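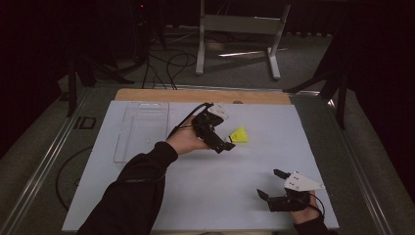
28/02/2019

Shuttlecock into tray, second batch. The first batch was 200 episodes and the policy trained on it was poor. It went for the skirt every time, whichever way the thing was lying, and closed too early. I spent an evening on the loss curves before going back to the data, where I should have started.

The cause was dull. In nearly all of the November episodes I had set the shuttlecock down with the cork toward me, out of habit, so the model never had to look at it.

For this batch the start poses come from a printed list. Orientation is drawn at random, position is drawn from a grid on the board, and the tray moves every 6 episodes. The target is 300. Both grippers record even when one of them does nothing, so the idle hand has to stay open and still. I threw out a few episodes where mine drifted.

Notes so far:

The clear tray on the white board is hard for the depth estimate. I am leaving it that way, as the Brurkville setup uses the same pair.

Cork grasps are more repeatable than skirt grasps. The skirt flexes, and the width reading at contact is noisy.

Guðlaug Kjærgaard asked whether I trim the pause before the approach. I do, down to 2 frames. Longer pauses taught the last model to wait.

Clock sync between left and right still slips after a restart. The workaround is to restart both together. A proper fix is on the list, under the calibration script.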